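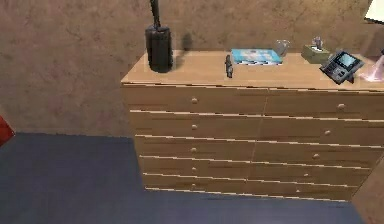
Tidying a dresser top: you, or a robot?

We get this one a lot at the Hadorbridge tips page, and I love it, so let's go! Can a machine clear and dust a dresser yet? Partly, and the part it can do is getting better fast.

Picking up a box of tissues is well within reach. A book lying flat is harder, as fingers need an edge to get under (slide it to the front of the dresser first, which works for people too). Clear glass is the real troublemaker. Depth cameras often see right through it, so a cup against a wall can go missing altogether. Move glasses to the kitchen yourself before any machine goes near them.

Drawers are a fun one. Small round knobs are tough for a two-fingered gripper, and a sticky drawer needs a wiggle that most robots haven't learned. Rub a candle stub along the runners and everybody wins, robot or not!

For dusting by hand, start with the lamp and work down:

Use a barely damp cloth on wood, going with the grain.
Unplug a desk phone and brush between the keys with a dry paintbrush.
Lift small figurines, don't push them.
Vacuum the carpet last.

My own dresser takes 7 minutes this way. I'd hand it over tomorrow, but I'd still carry the glass out first.

Updated Wed 21 March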